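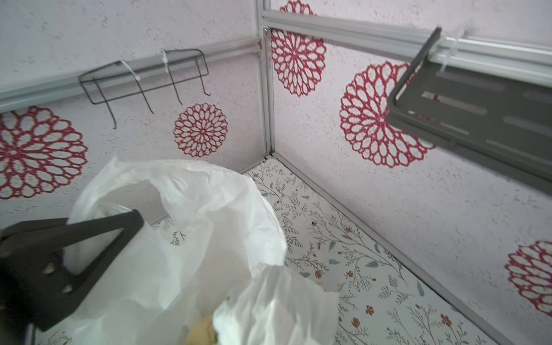

Figure 1. White plastic bag, folded and open at the rim.

3.2 Sorting the small cases by hand and by machine

Before we come to the general bound, we would like to spend a little time on the small cases, which taught us a good deal more than we expected when we first sat down with them in August. Recall that a number is called balanced if its divisors can be split into two groups with the same sum. The smallest such number is 6, whose divisors 1, 2 and 3 add up to 6 itself, and every reader who has met perfect numbers will see at once why each of them is balanced too.

Our search program, Nakis, tests a candidate in two steps. It first adds up all the divisors and throws the candidate away if the total is odd (this happens only for squares and for twice a square, so it saves less work than one might hope!). It then looks for a group of divisors that adds up to exactly half the total, starting with the largest divisor and working down. A prime such as 1721 drops out right away, as its only divisors are 1 and the number itself, and no split of those two can ever come out even.

The older Kurek routine begins with the smallest divisors instead, and we kept it as a check on our own work. Both programs handle 80 without trouble: its divisors add up to 186, and we need a group with sum 93, for which 80, 10, 2 and 1 will do nicely. We will come back to this same split in Section 4, where it gives the starting point for a whole family of larger balanced numbers.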